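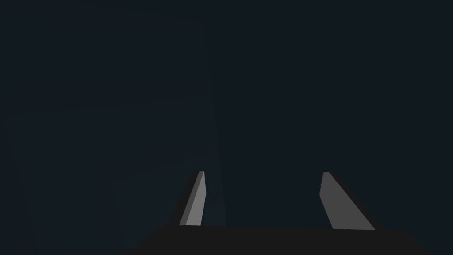 Household chore robots (overview)

A chore robot is a machine meant to take over everyday jobs like folding towels, loading a dishwasher or wiping a counter. I keep this entry for the Plorneck home automation wiki, and I try to update it whenever I learn something new, so forgive the patchwork! Last revised 2 February 2023.

Can they do it yet?

Partly. Floor vacuums have been fine for years (mine gets stuck under the same radiator, but still). Anything with hands is another story. A plain two-finger gripper can pick up a mug or a sponge pretty well if it can tell where the thing is. Give it a wet plate leaning on another wet plate and things go downhill fast.

Shop floors are ahead of kitchens. Parts come in the same sizes, bins stay put, and you can bolt the arm down and leave it there. My kitchen has never once looked the same two days in a row.

Practice in simulation

Most of the groups I follow start in a simulator, where a rendered gripper can miss a cup all night long and you don't have to sweep up afterward. Then comes the real arm, and the real arm is usually worse. Cloth is the big headache here - simulated towels just don't bunch up the way mine do.

The Pasus trials

Pasus was a small project that ran a mixed list of chores, 1,524 attempts in all, and 579 of them finished with no human help. The easy ones (moving cups, closing drawers) made up most of the wins. Shirts did badly. A towel took the arm 10 minutes on a good day, and I can do a whole basket in that time while watching TV.

Shop-floor work

Drelomeck makes arms for small workshops and sells them mostly for sorting and machine loading. I got to see one at the Frota workshop in December and it was great fun to watch! It sorted 54 brackets without a hitch, then stopped dead when somebody left a glove in the tray.

Open problems

Soft things, shiny things, anything see-through. Speed too, and price. I'd also like to know who cleans the robot after it does the dishes - I haven't found a good source on that, so if you have one, please add it to the talk page.

See also: dish handling, laundry folding, bin picking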